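Rear linkage bearings after a wet enduro – repack or replace?

4 min read

akudo
Bike is a 450 rally replica, 452 hours on the engine, linkage last opened in November. I rode the Mwakalinga enduro two weeks ago, two river crossings per lap. Shock action now has a notch near full extension. With the shock unbolted, the swingarm moves freely, so I have ruled out the pivot. The notch is in the linkage, most likely the center bearing.

Rollers show light brown staining but no pitting that I can feel with a fingernail. Inner sleeve has faint witness marks. Plan is to clean everything, repack with Purevel marine grease and refit with new seals. Does anyone see a reason to replace the needles as well? The next race is a roadbook event, two long days, mostly sand.

Akihiko Kudo

peninah_t
Replace them. If you can see marks on the sleeve, the rollers have already been loading one spot. New seals will keep water out of a bearing that is already worn. The kit costs less than a rear tire.

drydock7
Disagree. Witness marks are not brinelling. Measure the sleeve in three places around the circumference. If the readings agree and the rollers are clean after solvent, repack and ride. I ran one set of needles for 3000 km on the same linkage with a service after each wet race, and the play at the axle never changed.

peninah_t
Axle play is a poor test for this. The linkage ratio hides it. Put the dial gauge on the link itself.

drydock7
Fair on the gauge position. The rest stands.

akudo
Measured tonight. Two readings identical, the third is 0.01 mm under. My micrometer is a cheap one and I would not trust it to that figure. Still undecided.

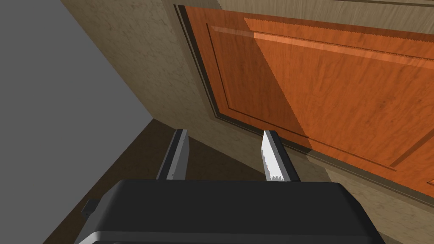
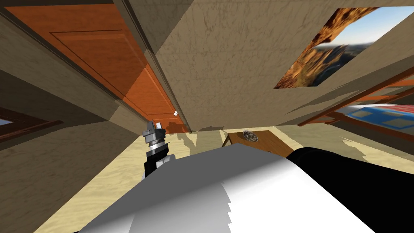

Natalia Galindo replied that the 0.01 mm was a distraction and that the question was which bearing had the notch. She suggested fitting the link to the frame with no shock and no pull rod, torquing it, and moving it by hand through the full arc. If the notch is at one angle only, it is a damaged roller or cage and the bearing goes in the trash. If the whole arc feels dry, it is grease.

akudo
Did that. Smooth at the frame bolt. The notch is in the lower shock eye, which I had not even opened. Should have started there.

peninah_t
So it is a spherical bearing and none of the above applies. Those do not get repacked. Press it out.

amnuay_s
Check the shock eye spacers first. On my bike one spacer had corroded and was dragging on the seal lip, and it felt exactly like a bad bearing. Cleaned it with fine paper and the notch was gone. Drullard sells the spacers separately from the bearing.

drydock7
Second the spacers. Also check for a bent shock bolt. Roll it on glass.

akudo
Bolt rolls straight. One spacer is scored on the inner face. The bearing itself turns stiffly in one direction but I can't call it notchy with the spacers out. Ordered both parts. I will replace the center needles too while it is apart, which I suppose settles the first question by default.

peninah_t
Correct result, wrong method.

drydock7
You are throwing away good needles. Keep them in a bag with grease as spares for the truck.

neema_m
One thing for the sand race: do not overpack the linkage. Excess grease comes past the seal lip and collects sand there, and the lip wears a groove in the sleeve. Wipe it flush. At Brondby last year I had grease hanging off both sides after the first stage and replaced the sleeves when I got home.

akudo
Noted. What torque are people using on the lower shock bolt? My manual and the parts site give different values.

neema_m
Use the manual for your model year. The parts site lists the older bolt, which has a different thread pitch.

amnuay_s
And torque it with the rear wheel off the ground.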